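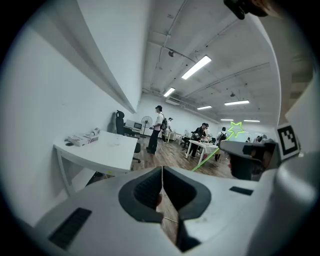
Slide 1: White desks, one long room

Say hello, thank Ghazal Shirazi for the invitation, thank Ladthorpe for the tea. Then straight in: I love a shared workroom! Desks, chairs, a fan, a box somebody has yet to unpack. Ask for hands up: who has a cardboard box on their desk right now? (Wait. Let them laugh.)

Slide 2: The table as a landing place

A big white table is an invitation. Newspaper, a glass, a small cup, a bottle on its side, all down in one morning if you let it. I think that's wonderful, it means people like being there. Blair Tosh at Piltenstead calls it "the tide" and I've stolen the word.
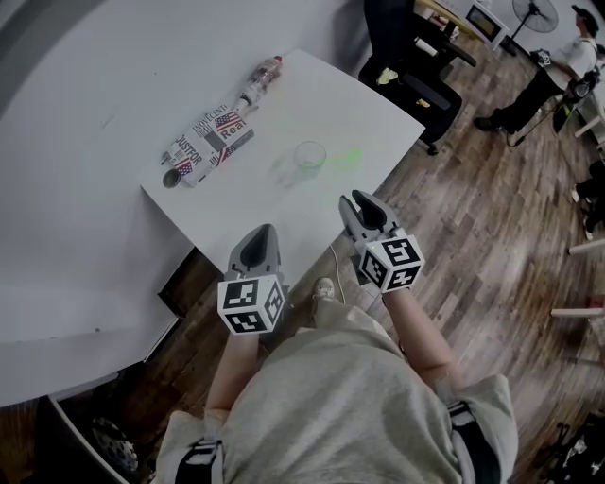 So we work with the tide. At Piltenstead we tried 2 tidy rounds a day, one before lunch and one before the lights go off, and people took to it far faster than I'd hoped. Cups first, paper next, bottles last. Mention Hooman's tray here (short version, please, the long one ran over in December).

Slide 3: Look up!

My favourite bit, so slow down. Everyone stares at the tabletop and forgets the wall above it. A long shelf gives you so much room, and you can still wipe underneath.
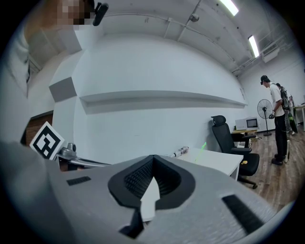 The long wall shelf, with a table below it.

Ask the front row what they'd put up there. Take three answers, then questions. Handouts are with Yasaman by the door, 120 copies.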